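Nørgaard publishes results from comparison of two grippers and three controllers

Trerkville, Oct 6, 2024 - The automation company Nørgaard has today published the results of a comparison in which two gripper types were tried with three different controllers on ordinary household tasks. The work was carried out in simulation with the company's test programme Gristimel, and the full result tables can be downloaded free of charge.

The comparison was started in June, after several customers had asked the same question: if the budget allows only one improvement, should it be spent on the gripper or on the controller? Until now the company could only answer from experience with single installations, where the rooms, the objects and the operators were all different.

"We had opinions, but we did not have numbers that could be compared with each other," says Jytte Lykkegaard, who is responsible for testing at Nørgaard. "A gripper that was tried in one kitchen and a controller that was tried in another kitchen do not tell you very much together. Therefore we decided to let all of them meet the same tasks."

The tasks were divided over 12 simulated rooms. They include opening and closing doors, pushing an object along a surface and lifting an object from one place to another. Each combination of gripper and controller made 414 attempts, and the starting position of the arm was changed between the attempts. An attempt was stopped after 20 seconds if the task was not completed.

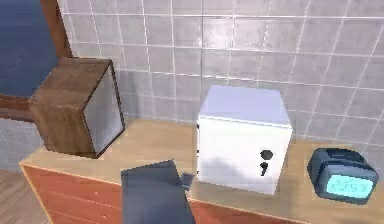 The first gripper in the comparison is the Graver, a parallel gripper with flat fingers which Nørgaard has sold for several years. The second is a narrower version of the same gripper, which is not yet for sale. Both were mounted on the same arm model, and both used the same camera position, so that differences in the results should come from the fingers and the controllers only.

The results show that the choice of controller had the larger influence on tasks with doors. With the simplest controller, which follows a fixed path, the standard Graver completed 44 per cent of the door attempts. The two controllers that correct the movement during contact did clearly better with both grippers. For lifting tasks the picture was more mixed. The narrow fingers reached more easily between objects which stand close together, but they lost wide objects more often when the arm turned.

"I was a little surprised by the lifting results, I must admit," says Jytte Lykkegaard. "We expected that the narrow version would win there. It is good for tight places, but I would not recommend it to everybody, and we have written this in the report also."

Nørgaard points out that a simulation cannot replace tests with real equipment. Friction and small movements in the furniture are simplified in Gristimel, and the company therefore plans to repeat a part of the door tasks in its workshop in Trerkville. The results of these tests will be published in the same format, also where they do not agree with the simulation.

The result tables, the room files and the settings for all three controllers are available on the company's website. Users of Gristimel can load the files directly and add their own gripper model to the comparison. A description of the required file format is included in the download.

About Nørgaard
Nørgaard develops grippers and test software for light service robots. The company has its office and workshop in Trerkville.

Press contact
Jytte Lykkegaard, Testing, Nørgaard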